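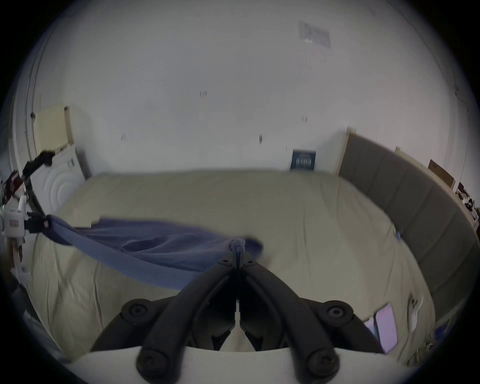 Two grippers on one blue cloth, over the bed at the Grusar site.

Progress report to the Jaunzems fund, October
Project: Revgate -- learning to fold from hand-held demonstrations
Prepared by Žydrūnas Sepp

We're having a great autumn! The main change since our last report is in how we split up a demonstration. We used to treat a whole fold as one long recording. Now we cut it into 5 stages (find an edge, grasp, stretch, fold, release) and train on each stage with a short overlap into the next. The second grasp used to be our weak spot, and the policy now recovers from a bad one far more often. In our latest test it finished 25 of 60 folds without help, up from 5 with the old method. There's plenty left to fix, but I was thrilled to see that jump.
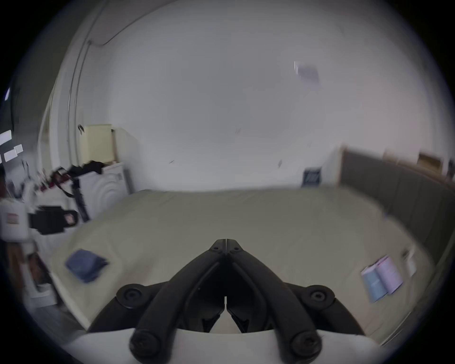

Does the method need new hardware?
The grippers stay as they were, and all of the gain so far comes from how the recordings are cut and labeled.

Labeling is still slow. One demonstration takes around 25 minutes to mark up by hand, so we've started on a small tool that suggests the cut points -- it's good on releases and pretty shaky on grasps.
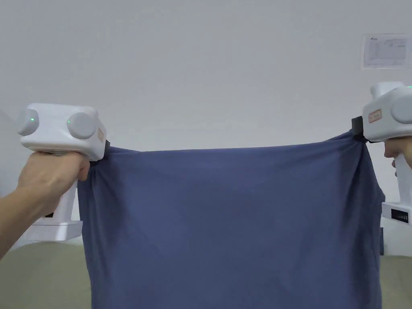 The stretch stage is where I'd like to spend the next stretch of funding. Small differences in how tightly the cloth is pulled seem to carry through to the final fold, and we don't measure tension at all yet. Fistudbridge has offered us time on their test bench, and we plan to send them our first set of recordings once the labels have been checked.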